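件名:見学会デモ用シミュレーション、右腕がノートPCの手前で止まる件(対応記録)

受付:サポート窓口
対象:Vullik 双腕デモ一式(シミュレーション環境 Trivix)
状態:暫定対応済み、経過を見ています

いつもお世話になっております。6月の見学会に向けて、Binulham の展示室で流すデモの準備を進めているのですが、少々困ったことがあり、長くなりますが書かせていただきます。お手すきのときにお読みいただければ幸いです。

当日は近くの小学校と一般の方を合わせて149名のお申し込みをいただいており、1回20名ずつ、実機に触っていただく前に、まずシミュレーション上の部屋で両腕を動かしてお見せする段取りです。ところが通し稽古をしてみますと、右腕がノートPCのそばまで来たところで動かなくなり、そのまま60秒たつとタイムアウトで初期姿勢に戻ってしまいます。左腕のほうは何事もなく動いてくれるので、余計に首をかしげております。

ログに出ているのは次の一行だけでした。

```
[WARN] right_arm: goal not reached, retry limit exceeded
```

上から見た視点の画面を添付いたします。
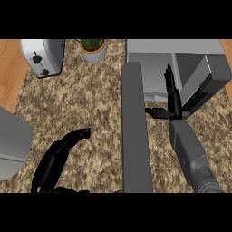 *添付1:俯瞰視点。右腕の手はノートPCのキーボード横、左腕はラグの上*

こちらで試したことも書いておきますね。

- 環境の再起動:変化なし
- 左腕だけの動作:最後まで完走
- ノートPCを取り除いて右腕を動作:完走
- トースターと鉢植えを取り除いて再試行:やはり右腕が停止

どうもノートPCまわりが怪しいのでは、と素人ながら思っているのですが、いかがでしょうか。お子さんたちにはぜひ最後まで見ていただきたいので、お知恵をお借りできますと大変助かります。

---

**返信(Leonardo Colombo、サポート担当)**

詳しいご報告をありがとうございます。切り分けまで済ませてくださっていたおかげで、とても早く見当がつきました。見学会、楽しそうですね!

いただいた設定ファイルを拝見したところ、ノートPCの衝突判定が、画面を開いた形ではなく、全体をすっぽり覆う大きな箱のままになっていました。見た目には手の通る余地があっても、計画側は「ぶつかる」と判断して、同じところで再計画を繰り返していたようです。お手数ですが、次の順でお試しください。

1. Trivix の物体設定で、ノートPCの `collision` を `box` から `mesh` に変更する
2. 計画の試行上限を600に上げる
3. 環境を読み込み直し、右腕だけで一度通してから両腕で動かす

形状を細かくすると読み込みに少し時間がかかりますので、当日は開場前に一度立ち上げておかれると安心かと思います。

---

**追記(ご依頼者様より)**

さっそくのお返事、本当にありがとうございました。手順どおりに変更しましたところ、右腕も最後まで動くようになり、隣で見ていた展示係と二人で思わず拍手してしまいました。続けて何度か通してみましたが、警告は出ておりません。

ひとつだけ、説明パネル用に Negri の表示端末へ映すと、動きがわずかにかくつくことがあります。デモそのものに差し支えはなさそうですので、こちらは見学会が終わりましたら改めて別の件としてご相談させてください。本件は当日の様子をご報告するまで、開いたままにしておいていただけますでしょうか。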